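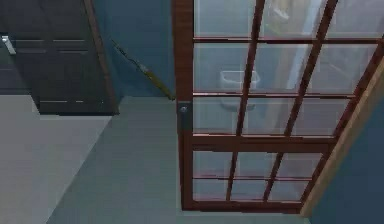 4.2 Keeping the simulated cell in order

Figure 3. One of the door scenes in Skurnine, with a glass-paned door and a dark panel door.

The Drellurow cell has no grease and no loose bolts, which did not stop it from needing repairs. Glass was the worst of it: depth readings went through the panes and stopped wherever they liked. We gave each pane its own collision plate and reran all 813 door trials. Of these, 18 still failed, 7 of them on the latch. Rosalinda Manalastas now checks the hinge settings every July, a service plan our real arm has yet to enjoy.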